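About Grundon Bench Systems

Two-arm work cells for labs, classrooms and small shops

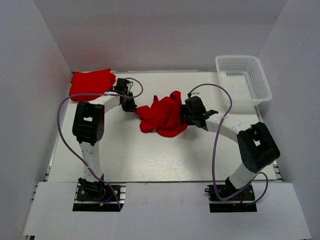
Grundon builds and supports small two-arm robot cells that fit on a bench. We sell them as kits, as finished units, and as a service in which we set up a task for you and hand it over when it runs. Most of our customers have never owned a robot before. Some have owned several and want one they can take apart.

The company started in a rented unit behind a sewing machine repair shop. The first cell was built for our own use. We had a contract to sort and fold shop cloths for a uniform supplier, and the arms we could afford were too weak and too slow for the job as we had planned it. We lost the contract and kept the cell. A teacher at a nearby technical college saw it and asked for one, then asked for three. That order paid for the first proper set of molds.

We are now 11 people. Design, assembly, testing and support all happen in the same building, and the person who answers a support email has usually built the model you are writing about.

What we make

The Mellano is our main product. It is a pair of matched light-duty arms facing each other over a shared work surface, with a gripper on each arm. It was designed for handling soft and awkward things: cloth, bags, cable, packaging film. These are hard jobs for a robot. A metal part stays the same shape when you pick it up and a towel does not, so one arm is often left holding a corner with nothing useful to do next. With two arms you can hold a piece of cloth in two places, pull it flat, turn it, and set it down in a known position.

The Mellano comes in a bench version and an enclosed version. The bench version clamps to a table you already have. The enclosed version has side and back walls in a plain light color, which keeps the background the same from one run to the next. If you are training a vision model, we recommend the enclosed version. Changes in the background cause more trouble than most people expect, and a passing coat or an open door can be enough to spoil a run.

The Soomro is the teaching kit. It has the same arms with a lower speed limit, printed lesson material, and a set of practice objects. A class builds the arms from parts, wires them, calibrates them, and then teaches them a task by moving a second pair of arms by hand. Building time for a first group is usually 9 class hours. Later groups tend to be quicker because the teacher knows where people get stuck, which is nearly always the wrist cable.

Jakel is our software. It records what the arms and cameras do during a hand-guided run, lets you trim and label those recordings, and plays them back or exports them for training. It runs on an ordinary desktop computer. Files are saved in open formats, and you do not need an account or a connection to us to use them. If you stop being a customer, your recordings still open.

Setup service

Many customers do not want to learn all this, and that is fine. For a fixed fee we will take a task from you, work on it in our shop, and deliver a cell that has been set up for it.

It goes in this order. You send us a box of the real items, including the worn and badly made ones. We try the task by hand-guiding the arms, and we write to you within two weeks to say whether we think it can be done. If we think it can't, we charge only for shipping. If we think it can, we agree with you on a success rate and a cycle time before any more work starts, and both go in the contract.

We then record runs, train, test, and record more where the results are weak. You can visit at any point. When the cell meets the agreed numbers on items we have not used in training, we deliver it, install it, and spend a day with the people who will be running it.

We turn down a fair amount of work. The arms are light, and they are not fast. They should not be used to lift anything heavier than a bag of sugar, and they are not meant for wet areas, food contact or anything sharp. They will not match a trained person for speed at folding laundry, and we don't sell them on that basis. They are good for research, for teaching, and for slow steady jobs that can run beside a person who is doing something else.

How the arms are built

We are asked about this often enough that it belongs on this page.

The links are molded in white plastic, and the covers come off with one size of hex key. We use hobby-grade motors at the wrist and better ones at the elbow and shoulder, where the wear is. Earlier models used the same motor in every joint. That was cheaper to stock and it was a mistake: the shoulder motors failed first, often in the first year, and customers were left with arms that drooped. We replaced those at our cost. The change was made on all arms shipped since.

Cables run on the outside of the arm. We have tried routing them inside, and it looks better, but a cable that has started to crack inside a link is hard to find and takes most of an afternoon to change. On the outside you can see it and swap it in a few minutes. We do ask that you check the loops once a week and make sure nothing is rubbing.

Gripper fingers are a wear part. Each cell ships with a spare set, and the drawings are free to download if you would rather print your own. Several customers have made fingers for their own items and sent us the files. With their permission we have put these in the parts library.

Support and repairs

Every cell comes with a two-year warranty on parts and labor, apart from gripper fingers and cables. Support by email is free for as long as you own the cell, including cells bought secondhand. Phone support is part of the setup service and can be added to a kit.

We keep parts for every model we have sold. The oldest cell still in regular use that we know of is the one at the technical college, which has had two new elbows and a new base and has been moved between buildings twice.

If something breaks, send us a short video and the log file from Jakel. In most cases we can tell you what has failed without having the arm back. When it does need to come back, please take it off its base first and pack the gripper separately. Arms shipped fully assembled tend to arrive with a bent wrist — the courier does not pay for that, and neither does the warranty.

Schools and colleges

The Soomro is in use at 27 schools and colleges. We offer a reduced price to public schools and a loan program for schools that want to try it for a term before buying. Loan kits go out in August and January and need to be booked ahead.

Each July we run a week of training for teachers at our shop. It covers assembly, safety, lesson planning and basic repair, and there is no charge for teachers whose school owns or is borrowing a kit. Travel and lodging are up to you. Places are limited by bench space and usually fill by spring.

Students need to be at least fourteen to use the kit as supplied. The arms can pinch. They stop when they meet resistance, but a pinched finger still hurts, and the lesson material starts with how to stand, where to keep your hands and how to use the stop button.

Research customers

About half of the Mellano cells we sell go to university and company labs. For these customers the main concern is usually that two cells behave the same way, so that data from one is useful on the other. We calibrate arms in matched pairs and include the calibration sheet in the box. If you are ordering more than one cell, tell us at the time of order and we will set them up side by side before they ship.

We can also supply camera mounts, work surfaces in other colors, and sets of standard cloths and baskets. Custom enclosures are possible. Please send a sketch with measurements, even a rough one.

We do not collect data from customer cells. Recordings made during a setup project belong to the customer, and we delete our copies when the project closes unless you ask us to keep them as a backup.

Prices and lead times

Current prices are on the price list, which covers all kits, finished cells and spare parts. The setup service is quoted for each job. Kits ship in 3 weeks. Finished cells take longer and depend on the enclosure, so please ask before you plan around a date.

We do not have dealers. If you see a new Grundon cell for sale somewhere else, it did not come from us, although used ones do turn up and we are happy to look up the serial number and tell you what has been done to it.

Visiting

Visitors are welcome by appointment. There is a Mellano set up for people to try, and you can bring your own items to see how the arms manage with them. Allow at least an hour. Parking is at the back of the building, and the entrance is through the loading door on the left side.

For sales, support and visits, use the contact form and choose the right subject line. Messages are read every working day.

Page last updated 14/01/2026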